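Pristside Publishes Gripper Comparison, Advises Buyers to Discount Vendor Success Rates

URNBY — Pristside, an independent test shop for small automation equipment, today released the results of a side-by-side trial of two-finger grippers on paired tabletop arms. The report finds that differences between the grippers were smaller than their makers' sales material would lead a buyer to expect, and that most failures had little to do with the fingers.

The trial covered 7 grippers over almost 3,000 attempts at bagging and sorting tasks. Each unit was bolted to the same pair of arms, run by the same controller and given the same objects. Vendors were invited to supply their own settings. Those who did were held to them for the full run, with no retuning between tasks.

"We kept hearing numbers that sounded too good, so we asked for the conditions behind them," said Ettore Marino, who directed the trial. "What we got was usually one object, one starting position and a short video. I don't call that a test. I'm not sure what I'd call it."

Pristside chose objects that brochures tend to leave out. Paper shopping bags with rope handles were included because the handles move when touched and the bag shifts with them. Toy bread and pastry stood in for bakery goods, with enough variety in shape to make a single grip setting a poor choice.
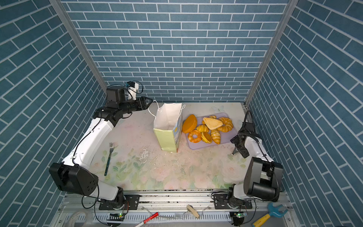 Every gripper in the trial could close on a rigid handle without much trouble. Rope was another matter. Several units closed cleanly beside it, reported a successful grasp and went on to lift nothing. Pristside scored those attempts as failures. Two vendors objected, on the grounds that the gripper had done what it was told.

The report also questions the value of wrist cameras as they are now sold. Adding one helped on some tasks and made no measurable difference on others, and the mount itself became a nuisance when both arms worked close together. Pristside does not recommend paying extra for a camera until the seller can show a gain on the buyer's own parts.

Cosimo Villa, purchasing manager at the packaging firm Krūmiņa, reviewed the draft before release. "I would like to see it repeated at another site before I believe all of it," he said. "That goes for this report as much as for the brochures."

Pristside agrees that the trial has limits. It used one model of arm and one table, and toy food does not crumble or stick the way real food does. Wear was not studied. Each gripper ran 400 attempts, which says little about a unit expected to work through several shifts. A second round, planned with the Skimadbridge workshop for January, will swap the arms and keep the grippers.

The full report, including the settings used and 100 unedited recordings of failed attempts, is available from Pristside at no charge. Vendors that dispute a score may send a reply, to be printed in full beside it.

Media contact: Ettore Marino, Pristside, Urnby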